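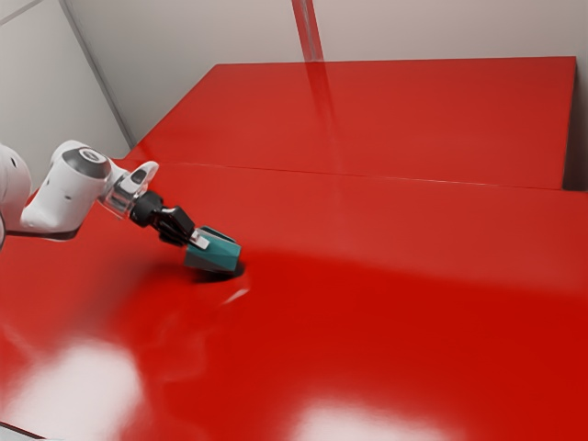 Image: Geert Bakker / Fenov

So your first single is finished and you want people to hear it -- congratulations! Start by choosing a release date at least four weeks off, and upload the song to your distributor that same evening, while you're still excited. Next, write a short, friendly bio (three sentences will do nicely) and send it with a private link to seven music blogs you really read. Wait a week, then follow up once, kindly, and go back to practicing your live set.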